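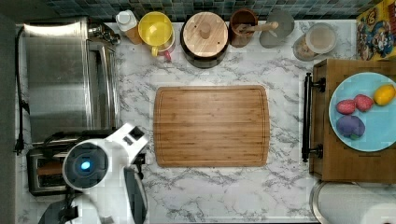 글쓴이: 토도로바(Todorova), 식품영양학과 2학년

분류: 학생 보고서 > 생활과학

우리 조는 1월에 자취하는 학생의 식비와 음식물 쓰레기에 대해서 조사하였다. 설문에는 학생 73명이 대답해 주었다. 질문은 한 주에 몇 번 요리하는지, 어떤 재료를 가장 많이 버리는지, 그리고 장을 보기 전에 목록을 쓰는지였다.

가장 많이 버리는 재료는 대파와 양파였다. 혼자 사는 학생에게 한 묶음은 양이 많다고 한다. 플랜들로(Plandlow) 시장에서는 대파를 반 묶음에 1400원으로 팔지만, 이것을 아는 학생은 적었다. 나도 조사하기 전에는 몰랐다. 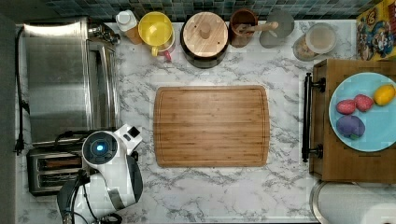
그림 2. 조리대 위의 대나무 도마

다음으로 조원 4명이 2주 동안 목록을 쓰고 장을 보았다. 버린 재료는 처음 주보다 둘째 주에 줄었다. 다만 둘째 주에는 시험이 있어서 요리를 적게 하였으므로, 목록의 효과라고만 말하기는 어렵다. 쓰레기의 무게를 매일 같은 시간에 재지 못한 점도 부족하였다. 다음 조사에서는 저녁 9시에 재기로 정하였고, 기숙사에 사는 학생에게도 같은 설문을 부탁할 예정이다.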